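Padlock week, part whatever

Tuesday night at the Arkumbridge workshop again. Got there late, no dinner, still managed to get the arm bolted down and the wrist cam talking to the laptop. The plan is the same as last month. Get the gripper to pick up a padlock by itself and put it down where I want it. Sounds easy. Is not.
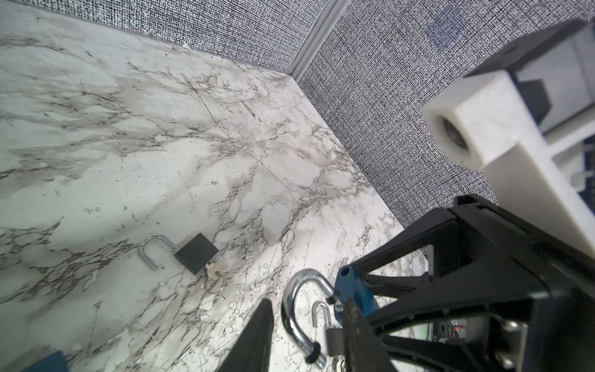
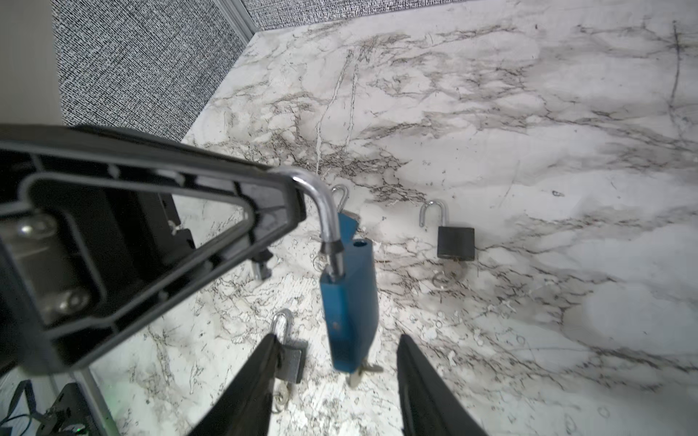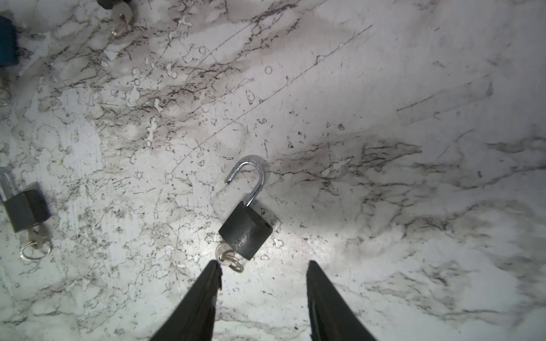 Black padlock, open shackle, in all three.

Why padlocks

They're cheap, they're heavy for thier size, and the shiny shackle messes with everything. My detector loves the dark bodies. The shackles, not so much. One bit of glare off the marble top and it decides there's a whole extra lock. Keys are worse. Keys on a ring flop any way they like and the labels I drew in October are garbage for that.

Anum Ghumman keeps telling me to throw a matte cloth over the table. Probably right. But I want it to work on this table, scratches and all, so no cloth yet.

Where it's at

2,763 labeled crops so far. 851 of them are from the old camera mount and I might dump those, the angle is off by 6 degrees and it shows. Reprinted the mount in white, ran out of black.

Fingers are next. The tips are too narrow for a lock body lying on its side, they want to pinch a corner and then it spins. Going to try the rubber pads from Skovau, or just heat shrink. Heat shrink is free, so heat shrink.

Also the base creeps. Every time the arm stops hard it shifts a tiny bit and my calibration goes out the window. Ataahua Pirihi has a bigger clamp I can borrow, need to message her.

To do before next time

Redo the hand-eye calibration AFTER the clamp is on
Slow the wrist joint down
Label more keys, ugh
Longer USB cable, the one I have pulls tight when the arm swings left
Find the other 4mm hex key

If anyone has a gripper tip design that holds a shackle sideways pleas send it over, comments are open. Bus is in ten minutes, more on the weekend.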